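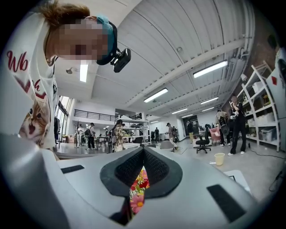

碎花小布件收纳求助：零钱包、杯垫、针插，越理越多怎么办
提问于 2024年9月5日 分类：居家整理 / 小物件

先交代背景。我有一个毛病，看见印花的小东西就走不动路，尤其是粉的红的橙的大花配绿叶子那一类。零钱包、纸巾套、杯垫、针插、钥匙套，单个拿出来都不过巴掌大，合在一起已经占了我书柜最下面两层，外加一个本来装电饭锅的纸箱。

六月份痛下决心整理过一次，按颜色分。分到一半发现每一件都有粉色，于是“粉色”那堆像座小山，“其他”那堆是一只灰袜子。

现在的想法是买那种带格子的收纳盒，看中了 Pollau 的一款抽屉式，20 格，盒子深 7 厘米。问题有三个：
一、棉布的东西长期压在格子里，折痕还救得回来吗？
二、有几件是夹棉的，塞进去会不会变成饼？
三、租的房子天花板上一排日光灯，白天晚上都亮着，敞着放会不会褪色？我妈说会，但我妈也说过微波炉会让人变笨。

不接受“扔掉一半”这种回答，谢谢。

回答 1（被采纳）
有 461 人觉得有用

按颜色分是新手必经之路，我当年也有一座粉色的山。改按厚薄分，一晚上就能弄完。

薄的（杯垫、书衣、没夹棉的小袋子）竖着插，像插档案那样，别平着摞。平着摞你永远只用最上面那一个，底下的等于入土为安。竖着插折痕也少，真有折痕，垫块湿布中温熨一下，纯棉基本都能平。印花上有烫金或者胶印的从反面熨，不然你会得到一个带花的熨斗。

夹棉的不要进 7 厘米的格子，除非你那几件特别扁。找个鞋盒松松地放一层，盖子虚掩。已经压扁的先别急着判死刑，拿出来拍一拍，挂在通风的地方晾一天，多半能回来一些。针插里头填的如果是木屑，压了也没什么大事；填棉花的就让它单独住。还有，收之前把针拔干净，这条是我用手指头换来的。

褪色的事你妈说得有道理（微波炉那条我不站队）。日光灯比太阳温和得多，但常年照着，红和粉还是会慢慢变淡。有盖子就行，没盖子搭块旧枕套。窗边别放。

那个抽屉盒买之前量一下你书柜的净深，算上抽屉拉出来的余地。我没量，我的抽屉现在能打开三分之一，手可以进去，东西出不来。

回答 2
我用的是 Mornbridge 的透明文件袋，一袋一类，打孔挂在柜门内侧。好处是看得见，坏处是看得见，每次开柜门都觉得自己像在摆地摊。梅雨天袋口记得留条缝，我有两个杯垫闷出了霉点，搓了半天，霉点没掉，花掉了。
另外别买香味樟脑丸。你不会想要一个闻起来像公共厕所的零钱包。

回答 3
扔掉一半。

提问者追评：
谢谢一楼。已量，书柜净深比盒子短一截，Pollau 没买成，省下的钱又买了一个钥匙套，粉的。夹棉的都进了鞋盒，旧枕套也盖上了，枕套恰好也是碎花，所以现在它算工具还是算藏品我还在考虑。
三楼请看题。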